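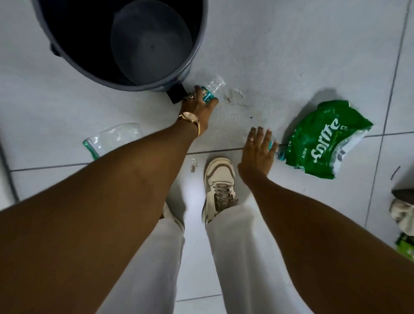
A robot budget is a list of everything a robot will cost, written before anyone buys it. The price of the machine is only the first line. The next lines depend on the job. Suppose a school wants a robot to pick up litter. A plastic bottle lying on its side on a tiled floor has a firm, round shape, and a simple two-finger gripper can be made to close on one. A crumpled Sprite wrapper is flat in some places and folded in others, so it may need a different gripper. A trash bin with a foot pedal adds another question: will the robot press the pedal, or will the lid stay off?

Planners write each answer as a cost. Here is a small budget, in tokens:

Robot arm: 50
Second gripper: 26
Plain bin without a pedal: 1
Total: 77

If the school has only 49 tokens, it cannot buy even the arm. It can save until July, share the robot with another school, or rent one.

Two more lines are often forgotten. Spare parts wear out and must be replaced. Training is the time people spend learning to use the machine safely. Both are paid for every year.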